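Reading Circle and Self-Published Memoir: Your Questions

I get a lot of mail about my book, most of it kind, some of it asking the same handful of things, so I finally sat down one evening and answered them in one place. If yours isn't on the list, write to me anyway.

What is the book about?

It's called Lumenta, after the street where I had my first office as a legal aid lawyer, and it covers my years representing tenants and, later, teaching new lawyers how to do it. It's part memoir and part argument. The argument is that ordinary people should get a bigger say in how housing court works, and I make it at some length (sorry!).

How long is it?

312 pages, with the notes. The notes are where I put the stories my editor cut, so please don't skip them.

Do I need to know anything about the law?

Nope. I wrote it with my aunt in mind, and she has never read a statute in her life. Where I have to use a term like "stay of eviction" I explain it right there on the page. If you are a lawyer, you'll probably find those bits slow, and you have my permission to skim.

Is Hileck a real town?

It's a real town with a changed name. The clients in those chapters asked me for some privacy, and once I had changed their names it seemed silly to leave the courthouse sitting there in plain view. People from the area have figured it out and have been very nice about keeping it to themselves.

Why did you leave the law school?

I cover this in chapter nine, but the short version is that I missed having clients. I loved my students, I loved the clinic, and I did not love grading. There wasn't a big fight, whatever you may have heard.

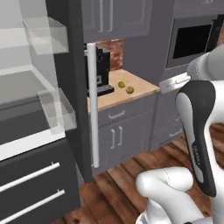 Which chapter should I read first if I'm short on time?

Start with "The Hallway." It's about the deals that get made outside the courtroom before a judge ever walks in, and it's the chapter people argue with me about the most. After that I'd go back to the beginning and read it straight through.

Where can I buy it?

Grarex Books carries the paperback and will ship it. Your local shop can order it too, it just takes a little longer. There are 2 editions floating around, and you want the second one, which has the corrected index and a new afterword. The first has a blue spine.

Is there an audiobook?

Not yet. Lanov Audio has asked, and I'd like to read it myself, but I talk too fast and we're still working on that.

Will you visit my book group?

I'd love to! I do video visits for groups of up to 30, usually at 7 p.m., and I don't charge for them. Please have everybody read at least the first two chapters. I take June off, so plan around that.

Can I use a chapter in my class?

Yes, one chapter per course is fine without asking. For anything more than that, drop me a note with the name of the class and we'll sort it out.

Are you writing another one?

I've got nearly half a draft of something about juries. Ask me again next year.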